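**Product review: Rultano hand-held gripper, good-practice kit, second edition**

The Druscombe office reviewed this kit over one month, February, for use by teams that collect handling data in private homes. The kit consists of a printed rulebook, a set of checklist cards and a case of calibration blocks. It is sold by Rultano through its Verkville branch at 645 for a single site and 3,415 for a group license.

The rulebook is the strongest part of the kit. Its 15 rules are short, numbered and written so that a new operator can follow them without training. Rule 4 requires the fingers to be fully open before the tool approaches an item. Rule 7 covers soft goods in film, such as bread, and tells the operator to grasp the item itself and leave the crimped end of the wrapper alone. Rule 9 concerns printed or patterned surfaces, which are permitted provided they are recorded in the session log. 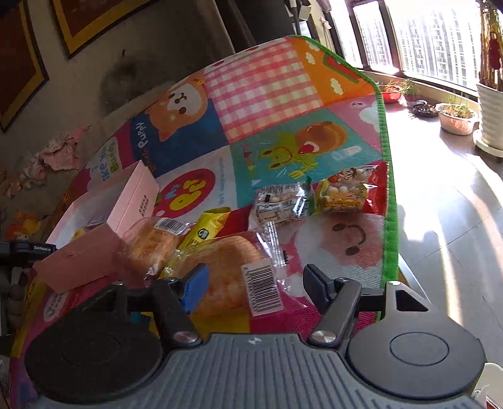 *Approach with fingers open, wrapped bread on a patchwork-print mat.*

Lighting is treated less well. Rule 11 asks for "even light" and gives no method for checking it. In rooms with large windows, one side of the tool may be lit while the other is in shadow, and our operators disagreed on whether such a session should be accepted. The older MacBrayne guide handled this point better, with a simple card test at the start of each session.

The checklist cards are sturdy and easy to read at arm's length. The privacy card should be reprinted. It lists labels, barcodes and packaging text, but omits framed pictures and views through windows, both of which are common in homes.

The calibration blocks were accurate on delivery. The case latch failed in the second week and was replaced by the seller at no charge.

Rating: 4 out of 5. Recommended for home sites, subject to a local rule on lighting.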